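Pindeck Community Boards > Home and Yard > Shelving and Storage

Thread: Oil or wax for garage shelves?

tesska_lane
Wednesday, March 4, 2020
Hi all! Long-time reader, first real question. We moved to Brurkum in December and I've finally cleared enough boxes to see the back wall of the garage, so I'm building shelves along it – pine boards, 6 of them, nothing fancy. My father-in-law swears by boiled linseed oil and my neighbor says paste wax and be done with it. The garage isn't heated and it gets pretty damp in spring. What would you folks do?

mossyporch
Welcome! I'd go with oil, and I'd go thin. My first set got one big sloppy coat because I was in a hurry to get the paint cans off the floor, and they stayed tacky until summer. Everything I set down on them picked up a ring. Two thin coats with plenty of time between, wipe off whatever hasn't soaked in, and you'll be happy. Please hang the rags outside to dry flat, too. They can catch fire on their own if you ball them up.

old_kettle
Going to disagree with mossyporch a little, with love. Linseed oil in a damp garage is asking for mildew. I had gray specks all over mine by the second spring and ended up sanding every board. I'd put a water-based poly on them and forget about it. Wax is nice under your hand but it won't do much for you once a wet boot gets set down on it.

mossyporch
I've never had a speck in 13 years, but my garage has a window I leave cracked, so maybe that's the difference.
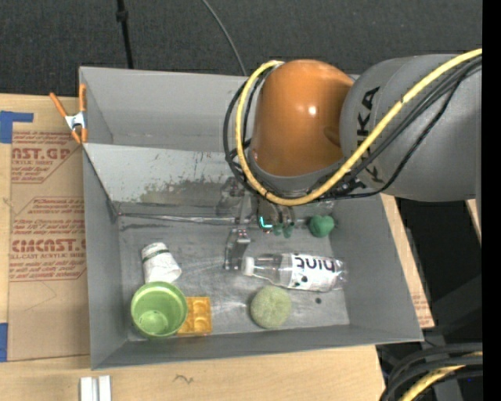
kiani_creek
Cupping is what I'd worry about more than the finish. Whatever you pick, do both faces and the ends. People do the top and leave the underside bare, and then the board takes on damp from one side only and curls up like a potato chip.

tesska_lane
Oh no, I was absolutely planning to skip the undersides! Thank you. Does it matter if I do the ends last?

kiani_creek
Not a bit. I do mine last so I have somewhere to hold on.

old_kettle
Give the ends an extra coat while you're at it – they drink it up. There's a longer argument about all this in thread 3243 if you have an evening to spare. I lost that one too.

tesska_lane
Leaning toward the poly now, sorry mossyporch! I may oil one scrap and leave it out there until fall to see how it does.

mossyporch
No hard feelings. Put the scrap up high where the air moves and give it a fair chance.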